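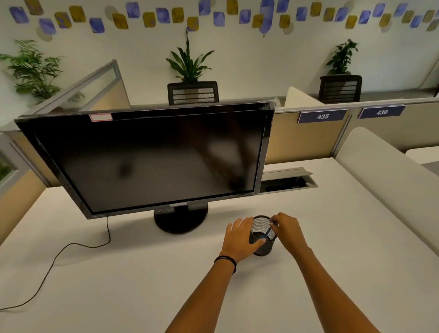 Data > Wildlife > Jiltdale Hunter Check Records

# Jiltdale Deer Check Station Records

Harvest records from the check station in Jiltdale, typed up from paper cards. One row per deer.

## Contents

- `checks.csv` - 669 rows
- `violations.csv` - 50 rows, warnings and citations written at the station
- `zones.csv` - zone codes and names

## Main columns

- `card_no`: number printed on the card
- `zone`: where the deer was taken, as told by the hunter
- `method`: bow, shotgun or muzzleloader
- `sex`, `age_class`: checked by station staff
- `weight_lb`: field-dressed weight, blank in 200 rows

## Known problems

The Avby zone was split in two partway through the records. Older cards use `AV` and newer ones use `AV1` or `AV2`. We did not recode them.

Card 510 was issued twice. Both rows are kept - use the date to tell them apart.

Hunter names and license numbers have been removed.

## Credits

Cards typed by Bit-na Ko and Gyu-bin Jang. Zone codes checked by Thérèse Li.

Last updated 25 May 2026

Contact: Thérèse Li, Jiltdale check station | Back to top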